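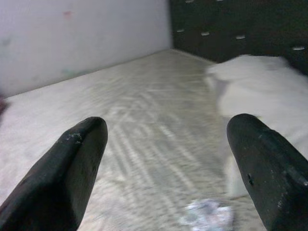 Airing a mattress

Strip the bed in the morning and leave it bare until lunch, windows open if the weather's dry. Vacuum the top with the upholstery nozzle, then go along the seams slowly – that's where the dust and crumbs collect.

For a stale smell, sift bicarb soda over the whole surface, leave it for 7 hours and vacuum again. Dab fresh marks with cold water and a little dish soap. Don't soak the fabric.

Turn the mattress head to foot every January and again in winter.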